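How aid reaches people after a flood

Print this page
E-mail this page

Information for younger readers, from the Trikmont Relief Office

When a river bursts its banks or the ground shakes, people may have to leave their homes very quickly. They may have no clean water, no food and nowhere dry to sleep. The help that is sent to them is called humanitarian aid. "Humanitarian" is a long word for anything done to protect people's lives and keep them safe.

This page explains how aid is planned, sent and shared out. It uses the floods in the Jirkine valley in March as its main case.

Who asks for help?

Aid usually begins with a request. The government of the place where the flood has happened looks at what it can do for itself. It may have its own boats, doctors and food stores. If these are too few, it asks other countries and relief organisations to help.

In Jirkine, the water covered the main road and 21 villages. The district council wrote to the Relief Office on the second day and asked for shelter, drinking water and medicine.

Finding out what is needed

Before anything is sent, a small team travels to the area. This is called an assessment. The team speaks to families, teachers, nurses and village leaders and writes down what they say. Members of the team ask how many people are sleeping away from home, whether the wells are safe, and whether there are babies or older people who need special care.

An assessment matters a great deal. Warm blankets are of little use in a hot place, and tins of food are hard to use if the cooking pots have been washed away. The team in Jirkine found that 2,785 people had left their homes. Most were staying in schools on higher ground near the town of Atinga. 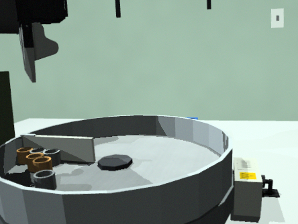
Once the list is complete, the goods have to be found. Many relief organisations keep stores ready for emergencies. The Relief Office has a large store at Zelldale, close to a railway line and an airfield. Tents, blankets, water filters and soap are kept there all year, packed and labelled so that they can be loaded at any hour.

The journey

Moving aid from one place to another is called logistics. It is often the hardest part of the work. A lorry cannot cross a broken bridge, and an aeroplane needs a runway that is long enough. Papers must also be signed at each border to show what is being carried and where it is going.

The goods for Jirkine went by train to the coast and by ship to the nearest port. Lorries then carried them inland on the northern road, which was longer than the usual route but was still open. The whole journey took 10 days. A smaller load of medicine went ahead by air — it weighed very little and was needed first.

Sharing aid fairly

When the lorries arrive, the goods are not simply handed to whoever is standing nearest. Each family is registered, which means that its name is put on a list, together with the number of people in it. The family is then given a card. The card shows what it should receive and on which day it should come.

In Atinga, goods were given out to 100 families each day. People who could not walk to the meeting place had their share taken to them. A help desk was open every morning for anyone who thought a mistake had been made.

The rules of aid

Relief organisations follow rules that have been agreed by many countries. Aid must go first to those who need it most. It must not depend on a person's religion, language or opinions. Aid workers must not take sides in an argument or a war, and they must treat everyone with respect.

After the emergency

Aid does not end when the water goes down. Wells have to be cleaned, roads mended and schools made ready for lessons again. This stage is called recovery, and it can last for several years. Local builders and farmers do most of the work. Relief organisations may pay for tools, seed and building materials.

Words to know

Assessment — finding out what people need
Logistics — planning how goods are moved and stored
Registration — writing down who should receive help
Recovery — the work of rebuilding after an emergency

Page last reviewed: Dec 24, 2018

Print this page
E-mail this page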